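February 2026
Print room notebook – walking map and labels for the spring art night

Picked up where Sobia left off on the venue list. She'd typed the gallery stops in the order people phoned in, which made sense to her and to no walker on earth, so I spent the morning putting them in street order, bottom of the hill to the top. Jelis goes first now and Jirnex goes next to the frame shop. Humaira wants the music listed on the same line as the artist and I want it on a line of its own. We set it both ways and hers takes less paper, so hers it is (grumble).

Ran a proof of the map on the cream stock. The fold lands right across the name of the Qureshi studio and you lose the middle of the word. Moved the whole street grid up a bit and cut the border down. Better! The second proof still has a gray haze on the left side, which I think is the roller and Atif thinks is the paper. Need to try the same file on the white stock before either of us gets to be smug.

Wall labels next. Fouzia has two pieces going up at Hititance, a watercolor of the harbor and the big one with the stitched paper, and she changed both titles after I'd cut the cards. Recut them. The new title for the stitched one runs long, so I dropped the type a size and broke it after the comma. She hasn't seen it yet. If you're in before me, please show her and write down what she says, word for word, because she will change it again on the phone. 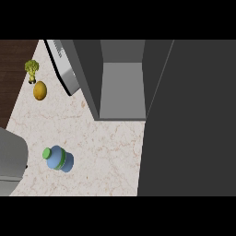 Color for the map cover: still stuck. The linocut block is fine, a clean print with no chatter in the sky, and I'd happily leave it alone. The ink is the trouble. Yusri mixed a green that looks lovely wet and dries like pond. I'd like to go over to a strong bottle blue with one spot of that yellow-orange you get on a ripe oval fruit, printed over an off-white with a little warmth in it, close to a pale stone counter with reddish-brown veins. The veins could even be the streets, now that I write it down – thin wandering lines, reddish brown, and the stops marked in blue. Humaira will say it's hard to read. Do a small test anyway.

Print run: 200 of the folded map to start, and the full 500 only when the Jirnex hours are confirmed. They've told Sobia one closing time and me another. I left a message.

Things I keep forgetting:
The bone folder is in the drawer with the tape, please put it back there.
Blade in the big trimmer is getting dull on the far end, it tears the last bit of the cream stock. Flip it or order one.
Ask Atif if the singer needs a chair.

Left the second proof on the drying rack with my pencil marks on it. Don't recycle it!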